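Forty Days Without Coffee, Minus the Days I Had Coffee

August 25, 2025

My doctor did not tell me to quit coffee. I want that on the record before anybody writes in. What she said, looking at my sleep log the way you'd look at a kid's report card, was "And what time is your last cup?" I said three. She said, "In the afternoon?" and I said yes, and then I went home and thought about why she'd had to ask.

So in July I cut down. The plan was to drop one cup every few days until I was at zero, which my friend Eun-ji Cha says is the only civilized way to do it. She quit years ago and now drinks hot water with a slice of ginger in it and sleeps like a sandbag. She is also the person who told me celery juice would fix my knees, so I weigh her advice accordingly.

The first week was fine. I went from five cups to four and felt smug. Going from four to three gave me a headache that sat right behind my left eye and stayed for 2 days. I drank water. I took a walk. I read a long comment thread – 342 replies – in which strangers argued over whether chicory root is a coffee substitute or a punishment. Having since bought a bag of the Farnimer roasted chicory, I can report that it tastes like a coffee somebody described to you over the phone.
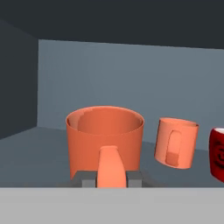
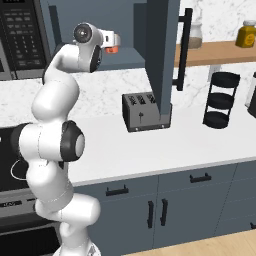 Then there was the decaf problem. I'd always assumed decaf had no caffeine in it, the name being what it is. It has a little. If you are the kind of person who responds to "a little" by having six, you can see where this goes. I switched to rooibos in the evening after that, the Nosico one in the green box, and I like it fine with milk.

Sleep did get better, though it took its time. I'd been told I would feel the difference in a few days and it was closer to three weeks before I stopped waking up at four to review everything I said in 2009. I can't swear it was the coffee. I also quit looking at the news in bed and got a new pillow, so as science this is garbage.

Where I've landed is one cup in the morning, a real one, with breakfast and never after ten. My brother-in-law, Abenezer Adugna, thinks this is cheating. He grew up in a house where coffee was roasted in a pan and served in three rounds, and he also thinks the stuff I make is not coffee, so by his logic I quit a long time ago.

I slipped twice last week. Once was at Gebreyes, where the smell gets you from the sidewalk, and once was at my desk at four in the afternoon for no reason at all. I was up until one-thirty and cleaned out the spice drawer. We own four jars of cumin.

Next month I'm supposed to look at salt.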